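Endley: simulated kitchen episodes for viewpoint-robust manipulation

README and data card, release of Feb 23, 2025

Summary

Endley is a set of simulated household episodes recorded from cameras carried by the robot. It was built to test one question: how much of a manipulation policy's error comes from the view, once the task and the robot are held fixed. The cameras are mounted on the body and near the grippers, so the horizon is seldom level and the arms take up part of the view for most of an episode.

The set contains 500 episodes over 12 room layouts. Rendering is deliberately plain. Furniture is drawn in flat colours with little or no texture, while some small objects and appliances carry detailed textures. This mix is kept on purpose and is discussed under Known limitations.
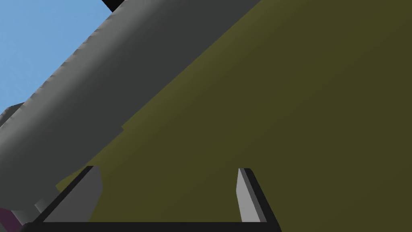

Reading time: 10 minutes

Background

Earlier work on our Kairys benchmark used a fixed overhead camera. Policies trained on it did well on the same camera and poorly once the view was moved to the robot. Two explanations were put forward. The first was that close views lack context: a gripper near a large flat surface may see two or three areas of colour and very little else. The second was that the tilt of the camera changes from step to step, and the policy has no stable reference for "up". Endley separates the two by storing camera pose with each step, so that either factor can be varied on replay.

Method

Each episode is generated in the Osov simulator from a scripted goal and a sampled start pose. The steps are:

1. Sample a layout and assign colours to cabinets, walls and floors.
2. Place movable items on tables and worktops, using collision checks only. No attempt is made to keep item sizes or positions tidy.
3. Sample the base pose of the robot and the joint angles of both arms.
4. Run the scripted controller and record all cameras at 10 Hz.
5. Discard episodes in which the solver reports interpenetration above the set tolerance.

Colours are drawn independently for each panel of a unit. A cabinet may therefore have an upper door and a lower door that do not match. This is meant to stop a policy from using colour as a shortcut to object class.

The body camera looks down and outward past the torso. It sees both arms in many poses and gives the widest view of the room. Gripper cameras see the fingers and whatever lies beyond them.

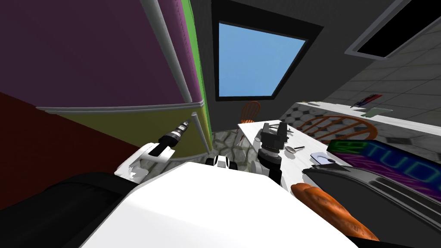

Pose is stored as a translation and a unit quaternion in the world frame. For the levelled condition, the loader rotates each view about its optical axis until the projected world vertical is upright, then crops to the largest square that contains no empty pixels. The crop removes context at the corners, so a second control applies the same crop without the rotation. Results for the levelled condition should only be compared with this control, never with the full view.

Results

Three conditions were trained with the same network and the same schedule, with 10 seeds each. Levelling the body camera gave a clear gain in reach success over the cropped control. Levelling the gripper cameras gave no gain that we could separate from seed variation. Adding the body view to a gripper-only policy helped most in episodes where the gripper started close to a large plain surface. We read this as support for the first explanation in the case of gripper cameras, and for the second in the case of the body camera. The two effects were not tested jointly.

Per-seed scores are in the results folder. Means alone are misleading for the gripper-only policy, where two seeds failed to converge.

File layout

episodes/ one folder per episode, with views, joint states and camera poses
layouts/ room geometry and colour assignments
splits/ train, validation and test lists, divided by layout
results/ per-seed scores and training logs
tools/ loader, levelling code and replay script

The loader is built with Jerkar. The version in the January preview used a different quaternion order (scalar last). Files from the two releases must not be mixed.

Known limitations

Curved objects are drawn with few polygons and can show stepped outlines at close range. Detectors trained on photographs tend to fire on these edges.

Textured items stand out against flat furniture. A policy may learn to treat texture as a sign that an object can be grasped.

Lettering on appliances is part of the texture and is often only partly in view. It has not been transcribed and should not be used for text reading tasks.

Contact forces are logged but have not been checked against a physical gripper.

Intended use

Research on camera placement, view normalisation and multi-view fusion. The set is not suitable for estimating success rates on real hardware.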